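Print bench notebook, December
Started 9.20, kettle on first

Second go at the powder comparison today, and I'm writing it up properly this time, as Remedios quite rightly told me off for last month's page, which even I couldn't follow when I went back to it. It all comes from the Lenton burglaries, where the officers keep bringing us lifts off sideboards and dining tables that look lovely on the card and then fall to bits once you try to mark them up. Olga Ibarra rang first thing to ask if we had anything more for her on the second house. I had to say not yet, and she was very nice about it, though I could hear she has somebody leaning on her.

So, the plan. Practice panels only, nothing from the case. Unai had already wiped down ten offcuts of varnished board and put his right thumb on each of them, ordinary pressure, no rubbing of the nose or forehead beforehand (we had a small argument about that, and he won). Five got the black granular and five the white. Same squirrel brush for the black all the way through, a fresh one for the white. I let each panel stand while I wrote its label, which I know isn't a proper timing, and next round I shall use the clock.

Black first. Panels 1, 2 and 4 came up well, with good ridge flow and a clear core. Panel 3 was overbrushed, entirely my own doing, I was talking to Cherry Mae at the time. Panel 5 was faint from the start and never improved. The white was much more of a struggle than I expected. It sat in the pores of the varnish and made a sort of haze, and only panel 8 gave me anything I'd be happy to put in front of another examiner. I did try a second pass on panel 9 and only made it worse, so that's a note to self: leave well alone!

Lifted the lot on gel, scanned everything at 800, and then dropped copies down to see how they'd look the way they come through from the smaller stations. At 100 you can forget it, the ridges run together completely. Saturnino came by at this point and said he'd had a card back from court years ago with exactly that trouble, and we got rather lost in the story, so there's a gap here until 11.40.

Cherry Mae marked up panels 1 and 8 blind, without seeing Unai's reference card, and got to him both times. She put a query beside one ridge ending on panel 8 that I'd have taken without blinking, and having looked again under the glass I think she's right and it's a scratch in the varnish. I've left her pencil mark on the sheet and initialled next to it. Very pleased with how she's coming along.

Cards are in the blue box, practice shelf, under page reference 244. Please don't file them with Lenton. Unai, could you order more gel, we've two sheets left. Remedios would like the brushing section of the procedure reworded before the new year, and I've said I'll do a draft if someone else reads it.

What I still haven't got to the bottom of is the background on patterned wood, which is really what Olga needs from us. All ten offcuts today were plain and pale, and that flatters everything. The lifts that go wrong come off tables with some figure in them, and if the mark has to be photographed where it lies before anybody lifts it, you're looking at ridges on top of grain. Take a dark brown tabletop like the one at the foot of this page, with wavy lighter and darker streaks running mostly side to side: I'd want to try the light from at least two directions on something of that sort, and try white powder on the darker streaks before I gave up on it altogether. Will ask Saturnino whether his brother-in-law has any old table leaves he'd part with. Finished 4.15, bench wiped, brushes hung up.
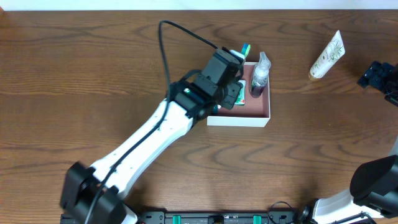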